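Washing the red jersey (again)

I've been meaning to write about laundry for ages, which probably tells you what sort of week it's been at our place. We moved into the flat on Betwood Street with one bag of pegs and a lot of good intentions, and I'm pleased to say the pegs are still going strong!

The jersey came from an op shop in Pirnero and cost me 8 dollars. My nephew had his eye on it too, but he's only little and it would have come down past his knees, so I won that one. I'm very fond of it, and I was a bit scared of washing it at first because of the big letters on the front. Mum's rule was always cold water, a gentle cycle, inside out, and never the dryer. I follow most of that (I do forget the inside out part, sorry Mum).

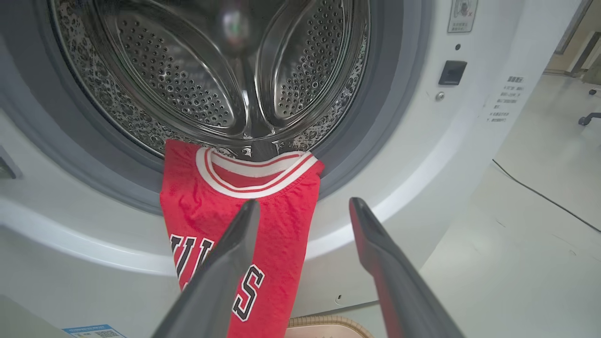 The red jersey and the front loader, old friends by now.

I wash it with other dark colours and only a small scoop of powder, as too much leaves a chalky film on anything red. Then it goes on a hanger on the balcony, on the shady side, with a good shake first to get the creases out of the collar. In June it can take two days to dry and I get very impatient.

While I'm on the subject, please wipe out your door seal! I use an old face washer and a splash of vinegar, and you would not believe the fluff and hair ties I've found in there. Next weekend I'm tackling the doona covers, so wish me luck.

Contact | © Kimutai Makori | Back to top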